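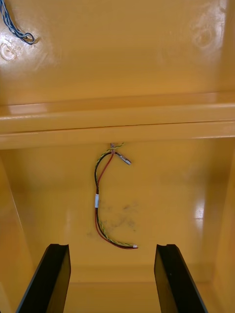 10.10.24, Werkstattheft, Messe Karkent

Der Stand für die Fahrradmesse in Karkent ist bestätigt, Halle 2, Platz 776. Wir haben 22 Quadratmeter, also weniger als auf dem ersten Plan, und die lange Seite liegt jetzt am Gang. Für das Vorführrad von Idia muss ich deshalb den Montageständer um eine Vierteldrehung anders stellen, sonst steht das Hinterrad in den Gang hinein. Bei der Farbe der Rückwand bin ich noch nicht entschieden. Das glänzende Gelb-Orange mit den blauen verdrillten Drähten daneben gefällt mir als Farbpaar gut, nur spiegelt so eine glatte Fläche das Licht sehr stark, und für die Rückwand möchte ich lieber matte Folie nehmen. Muster in beiden Farben sind bestellt.

Vorführrad

Nabe hinten geöffnet, gereinigt, neu gefettet. Das Lager auf der Antriebsseite lief rau, ich habe es getauscht. Danach Speichenspannung kontrolliert: drei Speichen waren deutlich zu locker, alle auf der linken Seite. Nachzentriert, über Nacht stehen gelassen, am Morgen noch einmal gemessen. Der Seitenschlag ist jetzt so klein, dass ich ihn mit dem Auge nicht mehr sehe.

Die Schaltung springt noch vom vierten auf das fünfte Ritzel. Ich vermute das Schaltauge. Es wurde beim Transport von Minville vielleicht etwas gebogen, im Lieferschein ist kein Schaden notiert. Richtwerkzeug ist in der oberen Schublade, bitte nach Gebrauch wieder dorthin legen.

Am Oberrohr fehlt noch der Aufkleber. Bitte nicht mit der Heißluft arbeiten, der Lack von dieser Serie verträgt das schlecht.
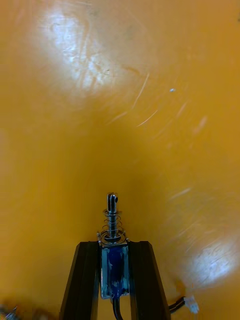

Transport und Aufbau

Das Aufbaufenster in Karkent ist sehr kurz. Die Spedition aus Nakpan nimmt Kisten bis 30 Kilo ohne Aufpreis. Die große Kiste mit Werkzeug liegt darüber, ich teile sie auf zwei. Die leichtere hat jetzt 25 Kilo mit Deckel.

Offen:
- Schaltauge prüfen und richten
- zweiter Satz Pedale für die Besucher
- Verlängerungskabel, die Steckdose ist an der falschen Ecke vom Stand
- Rücktransport: geht das Rad direkt nach Minville oder zuerst zu uns? Idia möchte es im Dezember noch für Prospektfotos haben

Den Text für die Tafel habe ich zweimal geschrieben und bin nicht zufrieden. Er ist zu lang für Leute, die im Gehen lesen. Ich versuche es morgen mit der Hälfte.

Kommentare (3)

Zum Schaltauge: Bei dem Modell gibt es zwei Ausführungen, die fast gleich aussehen. Vor dem Richten mit dem Ersatzteil vergleichen, das im Regal liegt.

Danke, das wusste ich nicht. Es ist die ältere Ausführung, und gebogen war sie auch. Schaltet jetzt sauber.

Verlängerungskabel liegt bei mir im Auto, ich bringe es mit.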